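Pillis Laundry Services, Gallville plant
Folding cell walk-round, with comments
Shift: early, start 6:30 a.m.
Cell: Doleo 2, garment folding

1. Emergency stop, operator side
OK. Pressed and reset. Both arms dropped out as they should.

2. Emergency stop, aisle side
OK, but a cart was parked in front of it again. Moved the cart. The floor tape is worn off there and needs redoing.

3. Arm bases tight on the front rail
OK. Checked by hand with power off.

4. Cables
No cuts or flat spots. Slack is fine at full reach. Keep garments away from the cable on the pile side – last month a sleeve caught on it and the arm stopped on overload.

5. Grippers
Pads wiped. Left one is wearing at the tip but still within limits. Order a spare set from Byun before January.

6. Tabletop
Wipe down at every break. Lint builds up and the arms drag it into the next fold.

7. Pick-up pile
Keep it below elbow height. People load more than that when the line is busy, and then the arms pull two pieces at once.

Comments on the work

The cell folded nearly 600 pieces on the last full shift. Before it came in, four people folded by hand at this end of the room. Now two stay with the cell and the others have gone to sorting and mending. The ones who stayed say their wrists are better and their feet are worse, as there is more standing and watching.

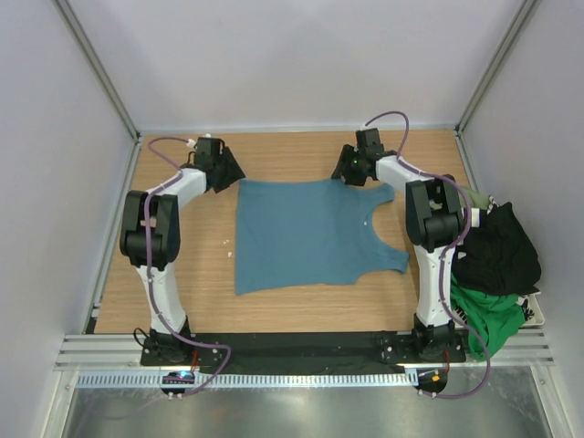

Tank tops and other thin knits are still the slow items. The straps twist when they are laid down, and the operator has to pause the cell and square them up. Do not reach in between the arms while the cell is running, even for a strap. Use the pause button and wait for the beep. This was seen done wrong once during the walk-round and was talked over on the spot.

Operators asked to rotate every 28 minutes instead of every hour. The supervisor has agreed to try it through the end of the month. Please write the change times on the sheet by the cell so we can see if it is being kept.

Two people on the late shift have not had the restart training. They can load and unload but should not clear a fault until they have.

Open items
Redo floor tape at aisle side stop
Gripper pads, spare set
Restart training, late shift
Second mat for the standing area – asked for twice, still not here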